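Make the Bottles the Same

Landthorpe has had a refill shop for three years now. You bring a container, you weigh it, you fill it with dish soap or shampoo or vinegar, and you weigh it again. I like the place and I use it. I also think it will never do much for the town's trash, and the reason is sitting under my own sink, where no two bottles have the same neck, the same height or the same lid.

We have spent years asking shoppers to behave better. We should spend the next few asking the people who make the bottles to agree on a shape.

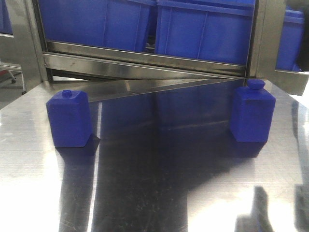

D. Pondeletti

Anyone old enough to remember returnable milk bottles knows how this works. The dairy didn't care which bottle came back from which porch. They were the same bottle. They went into the same crate, through the same washer and out again under the same filler. A household didn't have to be virtuous or organized. It only had to put the empties outside the door.

Compare that with what happens at the refill shop on a busy afternoon. One customer has a squeeze bottle that won't stand up under the tap. The next has a jar with a mouth so wide that the soap pump doesn't fit it. Somebody has brought a container with the remains of something else at the bottom, and it has to go back home. The line moves slowly and people with children give up. I have given up myself, and gone across the road and bought a new bottle of the same soap for less money.

The soap companies know all this. Trevik, which sells cleaning products to most of the stores in our county, tried a returnable bottle a while ago. It held 500 milliliters, it was a perfectly good bottle, and it fit nothing in the world except Trevik's own filling line. Customers had to carry it back to a store that sold Trevik. The county had 693 households signed up at the start, and the company dropped the plan before the next March. The announcement said shoppers weren't ready. I don't believe that. Shoppers were asked to run a private errand for one company, and they had other errands.

What I would like to see is dull. Pick four sizes. Pick one neck thread for all of them. Let every maker of soap, shampoo and cleaning fluid use those bottles and put whatever label it wants on the side, so long as the label washes off. Charge a deposit large enough to notice. Any store that sells them takes them back, from any brand, and a truck carries them to a washing plant that serves everyone.

The usual complaint is that companies need their shapes. A shopper finds the shampoo by its outline, they say, and a company that gives up its outline gives up its sales. I have some sympathy for this. But look at canned food. Beans, tomatoes, peaches and soup have been sold in nearly identical cans for generations, and people manage to come home with the one they wanted. They read the label. Canned food companies still compete with each other, hard, and some of them do very well.

There is also a worry about cost, and it's a fair one. Washing plants are expensive. So are landfills, and we pay for those through a tax bill that never mentions shampoo. I would rather pay for the plant – and see the price of it on the shelf, where I can complain about it.

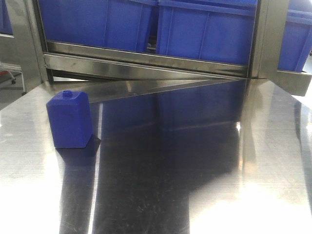
One reader of an earlier column wrote to say that I was asking for a law when a little patience would do, that companies would settle on a common bottle by themselves once it paid, and that government had never designed a container anyone wanted to hold.

I take the last part as a joke. As for the rest, I think patience has been tried. Phone chargers were left to sort themselves out, and most of us still have a drawer full of the results. A company that moves first to a shared bottle carries the cost alone, and its rivals get to watch. Each of them can be sensible and the shelf stays just as it is.

A law doesn't have to draw the bottle. It can set a date and tell the industry to come back with a drawing. The makers know far more than any legislator about necks and caps and how thick a wall needs to be to survive a hundred trips through hot water. Let them argue it out in a room. Then hold them to it.

In the meantime I'll keep going to the refill shop, usually early, before the line forms. I take the same two bottles every time, the ones I know will fit under the tap.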